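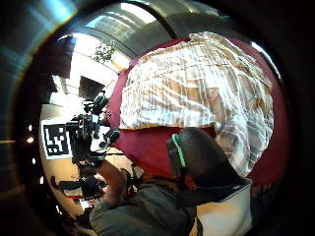

Figure 16.1 Handling soft goods: crumpled white paper over dark red fabric, a gloved thumb, and a square printed marker on the wall behind.

CHAPTER 16
Buying the Kit: Reviewing a Demonstration System for Soft Goods

In this chapter you will learn to
read a vendor's offer for a hand-held demonstration kit
separate what the kit records from what the brochure says it teaches
plan a trial on your own goods
write a review that a purchasing department can use

Opening case: The Letska at Surotari

Surotari packs and repacks clothing returns in a long building on the edge of Drurnport. Garments arrive in every condition known to retail, some folded, some stuffed back into the bag by a customer who had clearly lost patience. Each one is unfolded, checked, refolded, covered with a sheet of paper and sent down the line. The work is easy to explain to a new hire and has proved very hard to explain to a machine.

In November the company received an offer from a supplier called Visser for the Letska, a kit that lets people demonstrate a handling task with a tool held in the hand. The recordings are then used to train a robot arm, sold separately. The offer was well printed. It promised that any worker could "teach the robot by simply doing the job," and it showed a woman smiling at a cube.

Hipólito Painemal, the operations manager, was asked for a decision by Monday. He asked for a trial. Visser sent two kits, one power supply and a login that belonged to a different customer. By the end of the week the login had been sorted out, a second power supply had turned up, and Yhon Sotelo, a shift lead with years of folding behind him, had recorded his first batch of demonstrations.

Sotelo's opening remark, preserved in the trial notes, was that the thing was heavier than a shirt. Painemal wrote this down under "Ergonomics."

16.1 What Is Being Sold

A demonstration kit is usually offered as one product with one price. For review purposes it is better treated as four purchases that happen to share a box: the hand-held tool, the camera and its mount, the software that turns video into usable motion data, and the vendor's labor in getting all of this to work in your building. The first is the one people pick up and admire. The last is the one that runs out on a Friday afternoon.

Ask for each to be priced on its own line. Some vendors will do so cheerfully. Others will explain that the parts are inseparable, and will go on explaining it until you ask what a replacement camera costs, at which point a price list appears.

The Letska offer included 16 hours of setup support. The Surotari notes show where the first of those hours went: camera calibration, a lost password, a second calibration after a clamp was tightened by a helpful person, and a long telephone call about daylight.

The call deserves a paragraph. Systems of this type often work out the tool's position from video, sometimes with the help of printed markers fixed to walls or tables (one can be seen in Figure 16.1). A marker has to be visible, flat and sensibly lit to be of use. Offices and workshops have windows, and windows have mornings. If the vendor's demonstration took place in a room with the blinds down, ask to see it repeated with the blinds up. Do this before the contract is signed, while everybody is still friendly.

16.2 Why Soft Goods Make a Good Test

Look again at Figure 16.1. Paper and fabric are unkind to cameras and to software, for different reasons. The paper is all small creases, each with its own highlight and shadow, and the pattern changes whenever the sheet is handled. The fabric bulges on one side and curves away below. Neither has a shape that can be looked up. A cube, by comparison, is the same cube all day.

There is also the matter of the hand. In the figure, the thumb covers part of the fabric from the camera's point of view. A person folding a garment does not need to see the bit under the thumb, having a thumb to feel it with. A system trained on pictures alone gets the pictures. When reviewing a kit, find out what else it records, if anything: grip width, force, the moment of contact. The word "tactile" in a brochure should be followed by a question, and the question is "measured how?"

Camera view matters as well. Very wide lenses are popular on these tools, as they take in the work and a good deal of the room in one go. Beams bend and walls lean, and the corners go dark. Software can correct for much of this, and the reviewer's job is to ask whether it has been set up to do so or whether the correction is planned for a later release.

16.3 The Trial Plan

Surotari's plan fitted on one page, to the visible disappointment of Visser's account manager, who had brought a longer one. It is reproduced here in slightly tidied form.

Goods: returned garments taken from the line in the order they arrive. No picking out the nice ones.

Task: place the paper, hold it against the garment, fold once, release.

People: two workers who fold for a living and one who does not.

Recordings: 25 demonstrations per person, with every failed attempt kept and labeled.

Time: measured from picking up the tool to putting it down, including any swearing at it.

Pass mark: agreed in writing before the first recording.

The last line caused the most trouble. Visser proposed that the pass mark be set after the data had been reviewed, "to reflect real conditions." Painemal replied that he had real conditions in the building already and would be glad to supply more. The mark was agreed that afternoon.

Note the rule on failed attempts. A vendor's sample set tends to contain only successes, and a reader could come away thinking that fabric has never slipped out of anything. Failures tell you how long a worker needs to record a usable set. At Surotari the first person's set took over 35 minutes, against a brochure figure that Sotelo read aloud to the shift, twice, by request.

Before You Read On

Write down what you would want to know about the Letska before paying for it. Keep the list. Section 16.4 works through the full quotation line by line, beginning with the entry marked "miscellaneous."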